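3.2 Parts layout and wiring

Small parts for the motor and board kits were sorted by type before any assembly began. Motors and circuit boards were kept in separate trays, with a paper-lined steel tray beside them for the set in hand. The layout follows Khokhar and Betancur, who used it for batches of 265 kits at the Pavodwood workshop.

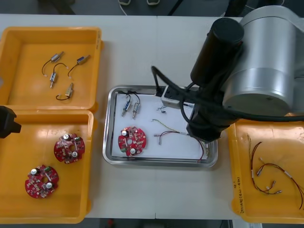 Figure 4. Work table with motors and round red circuit boards in trays.

Lead length was the main source of delay in the July batch. Loose leads cross easily, and sorting them by eye takes time when several share the same colors. Twisting helps: the green-and-yellow leads stay together as they cross the floor of the enclosure, and the black-and-red pair can be followed down the right side from its spade connectors. Leads longer than 230 mm were set aside and trimmed to 200 mm. 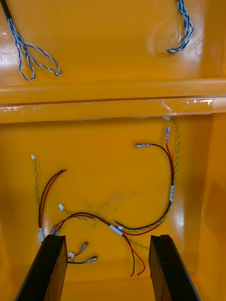

Tape was the second concern. Bukhari recommends pressing each strip down from the middle outward and checking it again before the cover goes on. A strip of clear tape along the ledge had a lifted corner near its right end, and we recorded cases of this kind as minor defects.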